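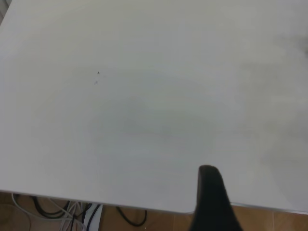 ## 4.2 Checking the wrist camera view after a finger swap

Do this each time you change between the Baltia and Quách fingers.

1. Clear the table and jog the arm until the front edge of the tabletop shows in the live view.
2. Check that the black fingertip overlaps the edge. Small dark marks on the white surface are fine — use one as a focus point.
3. Hold the pose for 3 seconds and save a still.
4. Repeat with the other finger set at the same pose.

**Caution:** Keep speed at 500 mm/min or lower near the edge. Route floor cables clear of the base before jogging.

**Note:** Log both stills under run 366.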